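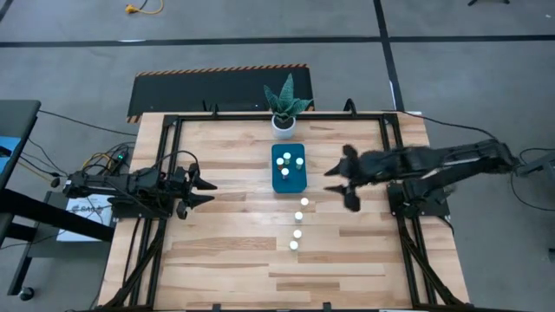 „Beim ersten Mal habe ich vor Freude geschrien“

2. Mai 2023

Yamila Vergara redet schnell, wenn es um Greifer geht, und noch schneller, wenn es um das geht, was dazwischen wegrutscht. Sie leitet mit Leandro Pereyra den Robotik-Kurs Sidar in Stultitz, eine Arbeitsgruppe für Studierende ab dem zweiten Semester, die 20 Plätze hat und im Oktober in die zweite Runde gegangen ist. Ich hatte eine halbe Stunde eingeplant. Geblieben bin ich den ganzen Nachmittag, und auf dem Heimweg habe ich mir überlegt, ob ich für ein Studium wirklich schon zu alt bin.

Angefangen hat alles mit einem Streit über Würfel. „Alle stapeln am Anfang Würfel“, sagt Vergara. „Die sind gerade, die sind alle gleich, und nach zwei Wochen gähnt die ganze Gruppe. Leandro wollte trotzdem dabei bleiben, und ich habe gesagt: Dann mach du den Kurs allein!“ Pereyra lacht, als er das hört. Er habe eben Angst um die Fingerspitzen gehabt. „Ein Würfel verzeiht dir viel. Eine kleine runde Dose auf einem glatten Tisch überhaupt nichts, die fällt um und rollt los, und du fährst mit dem Arm hinterher wie ein Anfänger auf dem Eis.“

Die Runden heißen nach den Orten, an denen sich die Gruppe sie ausgedacht hat. Edell war ein Wochenende im Schullandheim, Tapley eine Kneipe, in der es laut Pereyra zu wenig Licht und sehr gute Bratkartoffeln gibt. In der Runde Edell kommen kleine Teile auf den Tisch, die einzeln gegriffen und in eine Schale gelegt werden. In der Runde Tapley wird es enger.

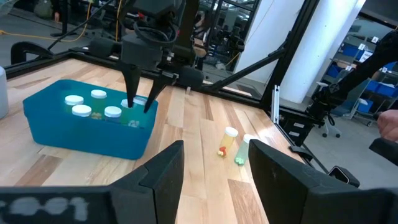 Enger heißt für Pereyra vor allem, dass die Finger nicht mehr einfach von irgendwo kommen dürfen. „Bei Edell hast du Platz auf allen Seiten. Bei Tapley hast du Nachbarn.“ Die Studierenden müssen sich also vor jedem Griff überlegen, in welchem Winkel sie hineingehen, und das üben sie mit Tablettendosen. Fünf davon stehen zusammen in der blaugrünen Kiste, und wer die rechte will, muss einen Finger fast senkrecht zwischen sie und den Rest der Gruppe bekommen. „Das ist Millimeterarbeit, und ich liebe es“, ruft Vergara dazwischen. Besonders gern redet sie über die beiden Dosen neben der Kiste, die bernsteinfarbene mit den roten und gelben Pillen und die blassgrüne. Durchsichtig und klein, schlimmer könne es für eine Kamera kaum kommen, meint sie, und strahlt dabei.

Gesteuert wird zunächst von Hand. Jede Bewegung wird mitgeschrieben, und aus den Aufnahmen soll der Arm später selbst lernen. 559 Durchgänge haben sie inzwischen gesammelt, viele davon brauchbar, manche „eher Slapstick“, wie Pereyra sagt. Ein Durchgang darf höchstens 30 Sekunden dauern. Wer länger braucht, bricht ab und stellt alles neu auf.

Ob das nicht furchtbar eintönig sei, frage ich. Vergara schüttelt den Kopf so heftig, dass ihr die Brille verrutscht. „Nein! Du siehst, wie die Leute besser werden. Am ersten Abend halten alle die Luft an, und ein paar Wochen später unterhalten sie sich beim Greifen übers Mittagessen.“ Nach rund 90 Minuten sei allerdings Schluss, dann wechselt die Besetzung, denn müde Hände machen ruckelige Aufnahmen, und die lernt der Arm genauso brav wie die schönen.
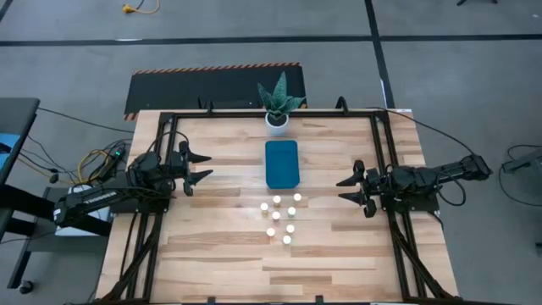

Am meisten gestritten wird über das Aufstellen. Pereyra hätte gern einen festen Plan, Vergara will, dass die Sachen jedes Mal ein bisschen anders stehen. „Sonst lernt er den Tisch auswendig“, sagt sie. Sie haben sich geeinigt, dass abwechselnd aufgebaut wird, eine Woche er, eine Woche sie, und die Studierenden erkennen angeblich auf den ersten Blick, wer dran war.

Und der erste Griff ganz ohne Hand am Steuer? Da werden beide kurz still. Es sei an einem Abend passiert, erzählt Pereyra, an dem sie eigentlich nur noch die Software neu starten wollten. Der Arm fuhr los, griff zu, legte ab. „Beim ersten Mal habe ich vor Freude geschrien“, sagt Vergara. „Beim zweiten Mal ging es daneben, da habe ich auch geschrien.“

Als Nächstes sollen beide Arme zusammenarbeiten, einer hält, der andere dreht den Deckel ab. Pereyra möchte damit bis zum Sommer warten. Vergara hat schon angefangen.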